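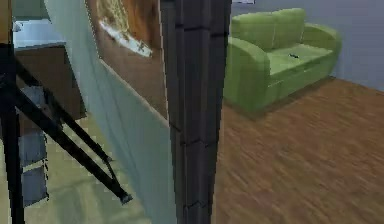 4. Setting up your first room

Now for the fun bit! Your Wukard account is ready, so it's time to draw a room and start filling it. Have a tape measure handy (a metal one is best, the cloth sort stretches).

4.1 Drawing the walls

1. Open Plan and choose New room.
2. Type in the length of the longest wall in centimetres.
3. Work round clockwise until the last corner snaps shut. You'll hear a little click.
4. Set the ceiling height. It starts at 200, so do change it or your wardrobes will look enormous.

Note: Chimney breasts and alcoves are drawn as extra walls. Fiddly the first time, quick after that.

4.2 Adding furniture

1. Choose Library. There are 1,728 pieces in the basic set, and the Delero pack adds another 396.
2. Drag a piece on to the floor and turn it with the round handle.
3. Press Fix once you're happy with it.

Mỹ Khúc's colour mixer lives under Finish, and it's a joy to use. Try a fabric in both Morning and Evening light before you settle on it – greens in particular can change a lot!

Caution: Clear room removes everything, fixed pieces included, and can't be undone. Save a copy first.

Caution: Plans made before March must be opened with Dimport. Opening them directly will lose your door positions.

4.3 Saving

1. Choose Save as and give the room a name.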